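CSV-Import in Basex: Umsätze landen im falschen Monat

Gefragt von Radwa Filali, 14.11.24
617 Aufrufe

Hallo zusammen, ich sitze jetzt den zweiten Abend an meinem Monatsbericht und komme nicht weiter. Ich lade unsere Verkaufsliste als CSV in Basex hoch, 900 Zeilen, alles aus dem September. Der Import läuft ohne Fehlermeldung durch, aber im Balkendiagramm verteilt sich der Umsatz dann übers ganze Jahr. Nur ein Teil steht wirklich im September, der Rest hängt im Januar, Februar und so weiter. In der Datei selbst sieht alles richtig aus – ich habe sie im Editor geprüft. Muss ich da irgendwo das Datumsformat umstellen? Mein Chef will den Bericht bald sehen und ich würde ungern alles von Hand abtippen ...

2 Antworten

Ehab Abdel Rahman
Hatte ich auch mal, hab dann alles gelöscht und neu importiert. Danach ging es. Vielleicht Cache?

Naima Tawfik (hilfreichste Antwort)
Neu importieren allein bringt dir vermutlich nichts. Das klingt sehr danach, dass Tag und Monat vertauscht werden: Aus dem 03.09. wird dann der 9. März. Alles ab dem 13. kann er nicht verdrehen, deshalb stimmt ein Teil bei dir. Schau mal unter Datenquelle > Spalten > Datum, da steht bei neuen Konten gern noch das US-Format. Auf TT.MM.JJJJ stellen, speichern und dann die Quelle einmal komplett neu laden (nicht nur das Diagramm aktualisieren, den Fehler habe ich selbst gemacht!).

Und wenn du eh schon dran bist: Unter Darstellung kannst du dem Bericht einen eigenen Hintergrund geben. Ich nehme bei mir eine graue Steintextur, die Kacheln mit den Zahlen liegen dann auf weißen Feldern.
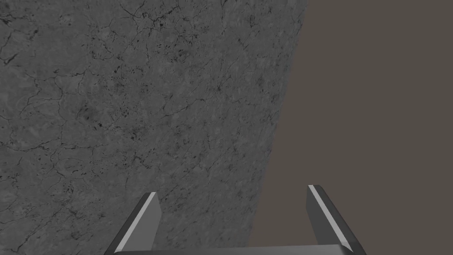 Hintergrund »Stein, rissig«

Kommentar von Radwa Filali: Es war das Datumsformat!! Jetzt steht alles im September. Tausend Dank, Naima – den Hintergrund probiere ich später mal aus.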